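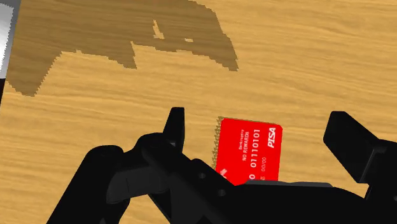 Comparing two grippers on a flat card in simulation

This page covers a side-by-side test of two parallel-jaw grippers on one thin object, run in simulation with a wrist camera as the only image source. It assumes a working Manole install, an arm model that already reaches the table, and both gripper models converted and loading without errors. Conversion is covered on a separate page.

The grippers used throughout are the Kendano linkage model and the Plasis slide model. The commands are the same for any other pair, provided both close on a common axis and both expose a finger gap in the state readout.

What the test measures

A bank card flat on a table is a poor target for a top-down pinch. There is very little height to hold on to, and a fingertip that stops slightly high closes over the card without touching it. A fingertip that stops slightly low presses into the table, and the contact solver pushes back through the whole arm. The usable band between the two is narrow, and its width differs from one gripper to the next. The test finds that band for each gripper, then scores pickups inside it.

It doesn't say much about payload, and it says nothing about grasping from a pile.

Before you start

Use the stock tabletop with the wood texture. A plain gray table renders faster, but detectors trained on it tend to lock on to anything with color, and the results look better than they should.

Use the red card asset. The printed side goes up. The lettering (PISA in large italic capitals, the digit string beside the brand, the small NO REWARDS line) gives the pose estimator something to align to, and it makes a flipped or mirrored texture obvious at a glance. If PISA reads backward in the wrist view, the texture coordinates were mirrored on import. Fix that before anything else.

Set the same arm, the same mount plate and the same controller gains for both grippers. The mass of the gripper must come from its own model file. Don't copy the mass from one to the other to "level" the comparison; the arm's settling behavior is part of what you are comparing.

Step one: fix the camera to the mount plate

Attach the camera frame to the mount plate and leave the gripper out of the camera's parent chain. When the gripper is swapped, the view of the table then stays put and only the hardware in the foreground changes.

Check the view with the jaws fully open. Both fingertips should be visible, with the table between them. The body of the gripper will cover the lower part of the image. That is normal for a close mount, and it will hide part of the card on the final approach. What matters is that the near edge of the card goes out of view at a known height. Write that height down for each gripper. The pose estimator has to be frozen at or above it.

The Kendano linkage bulges outward as it opens, so it takes up more of the image than the Plasis does at the same jaw gap. If you tilt the camera to compensate, tilt it for both.

Step two: settle the renderer

Two artifacts show up with the default settings.

The first is a stair-stepped outline on shadows. The arm throws a large shadow across the table, and with a coarse shadow map its edge breaks into blocks. A segmentation model can read those blocks as objects. Raise the shadow map resolution until the false detections stop, or turn shadows off for both grippers and say so in the results.

The second is a sawtooth fringe along one side of the card, in table colors. It comes from the card and the tabletop competing for the same depth values. Lift the card's visual mesh by a hair, or narrow the near and far clipping range. Leave the collision mesh where it is. If you move the collision mesh, the card no longer rests on the table, and every height in the test is wrong by the same amount.

The fringe matters more than it looks. Edge-based pose estimators fit a line through the teeth, and the fitted line drifts toward the table side. With the jaws closing across the card's width, that drift turns directly into a centering error, and one finger arrives early.

At the Kivville bench we leave both artifacts in for a first pass and take them out for the second. The difference between the passes is a fair estimate of how much of the score belongs to the renderer.

Step three: set the contact parameters

Load the card, let it drop from just above the table, and run 800 physics steps with the arm parked. The card should come to rest and stay there. If it creeps, lower the step size. If it buzzes, soften the contact stiffness on the table and leave the card alone.

Then set the fingertip friction. Use one value for both grippers in the main run. Vendor pads differ, and it is tempting to model them, but a friction difference hides every geometric difference you are trying to see. Run the vendor pads later as a separate series.

Make the collision shape of each fingertip match its visual shape at the lower edge. Converted models often wrap the tip in a convex hull that rounds off the part that touches the card. The Plasis tips need a box primitive added by hand. The Kendano tips have a slight bevel at the end — keep it, and check that the hull hasn't filled it in.

Step four: find the height band

Center the jaws over the card by command, with the pose estimator off. Set the opening wider than the card so that table is visible on each side.

Lower the tool until the fingertips touch the table. Record the height at which the contact force first goes above noise. This is the zero for that gripper. It will not be the same for both, and it will not match the drawing.

Raise the tool to 2 mm above zero. Close the jaws, lift, and log whether the card left the table. It should fail at this height with either gripper. If it succeeds, the collision mesh on the card is too thick.

Step down toward zero in small, equal increments, resetting the card each time. The first height that gives a lift is the top of the band. Keep going past zero until the contact force trips the controller limit. The last height that gave a lift is the bottom.

A linkage gripper moves its tips along an arc as it closes, so the tip height changes during the stroke. On the Kendano the tips drop as the jaws come in. Turn on arc compensation in the Manole controller if your version has it. Without it, the band has to be found at the closing width of the card, and the result doesn't carry over to other objects. Record which way you did it. A Plasis run needs no compensation, and the option should be off, as it adds a small vertical wobble when there is nothing to correct.

Step five: run the scored trials

Set the tool height to the middle of the band for each gripper. Turn the pose estimator on. Run 100 trials per gripper for each card placement, with the card position and rotation drawn from the same seed list.

Three placements are enough for a first comparison: card long side across the jaws, card long side along the jaws, and card at a random angle. Long side across is only possible if the gripper opens wide enough. If one of the two can't do it, leave that placement out of the totals and list it separately.

Each trial runs as follows.

Move to the standoff height above the card.
Take one image and estimate the card pose.
Descend to the freeze height and take a second image.
Update the pose, freeze it, and descend to the grasp height.
Close at constant speed until the force target or the stall timeout.
Lift, hold, and read the finger gap.

Score the trial from the finger gap and the card height together. The gap alone isn't reliable with an object this thin. Jaws that have closed on each other can read nearly the same as jaws holding a card flat against one pad. The card height comes straight from the simulator state and should never be shown to the controller.

Save the wrist image from the freeze height for every trial. Those images are what you will go back to when two failures have the same log line.

Step six: sort the failures

Put each failure into one of these groups, and use the saved image to decide between them when the log is unclear.

Overshoot: a fingertip came down on the card. Usually a centering error from the pose estimator.
Skim: the jaws closed above the card. Height band set too high, or arc compensation off.
Jam: the controller stopped on table force. Height band set too low, or the mount plate offset is wrong.
Spin: the card was gripped off center and rotated out during the lift.
Buckle: not available in this model, as the card is rigid. A real card bends when squeezed across its width, and that often helps the lift.

Maricica Oprea's scripts for the sorting step are in the tools folder. They expect a stall timeout of 700 ms and will put slow closures in the wrong group if you change it without changing the header.

Reading the results

Report the band width first and the success rate second. A gripper with a wide band and an average score will usually transfer to hardware better than one with a narrow band and a high score, as the height error on a real table is larger than any used here.

In our July runs the Plasis had the wider band and the Kendano failed mostly by skimming, until compensation was turned on. After that the two were close enough that the remaining gap sat inside the difference between the renderer passes. We did not rank them on it.

If your own results show a large gap, swap the mount order and repeat before trusting it. A leftover offset from the previous gripper stays in the controller until the tool frame is reloaded, and it shifts every grasp in the same direction.

Known problems

The pose estimator can lock on to the card's print and ignore its outline when the lower part of the card is hidden by the gripper. The position is then good, but the rotation may be off. Raise the freeze height slightly.

Changing the table texture resets the visual offset on the card. Set it again after every texture change.

Manole writes the finger gap in meters and the tool height in millimeters. The log viewer does not convert either one.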